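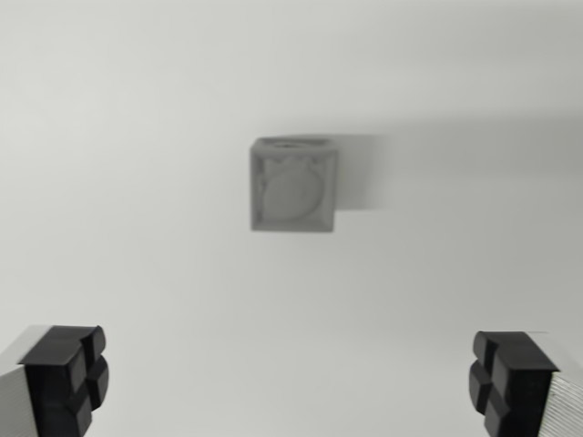

Gray cube, side with the oval relief. Pale background, a bit blurred.

13 October 2020

Today I continued with the small relief cubes for the Jistus set. The gray one is from the second mold. I wanted to look again at the side with the raised rim, and at the ring on the top.

The oval stands out slightly against the corners. At its upper end are the small lobes, and in my drawing they were sharper. In this view they are soft, but the picture is not sharp either, so I do not judge the contour from it. When I go over them with the fingernail I can feel three separate lobes, the middle one is weak. In the shop at Jastholm they asked if it is a pear or an onion. It should be a fig. I will make the cuts between the lobes deeper in the next master and leave the rest of the oval as it is.

Rim: good on all four sides. The edges of the cube were rounded by hand with 165 paper from the old Indwood box, then with 2000 wet. Please do not use the 2000 on the relief itself, it makes the high part shiny and the corners stay matte, and then you see two different grays.

Ring on top: the peg from the Mahrous kit goes in but it is tight. I did not force it. Before we pour more, somebody should measure the peg again, my caliper needs a new battery.

Color: I used the gray pigment from can 885. I like it. The matte surface shows the relief with side light, under the ceiling lamp it looks almost flat. For the next check please put the lamp low on the left, as it was in the morning.

Still open:
- new master with deeper lobes
- peg size for the ring
- order silicone, the can on the shelf is enough for up to two molds
- ask Jastholm if they need the full set before December or only the fruit sides

The mold is in the drawer under the scale, marked 3181. The first mold has a tear near the pouring hole, I keep it for tests only.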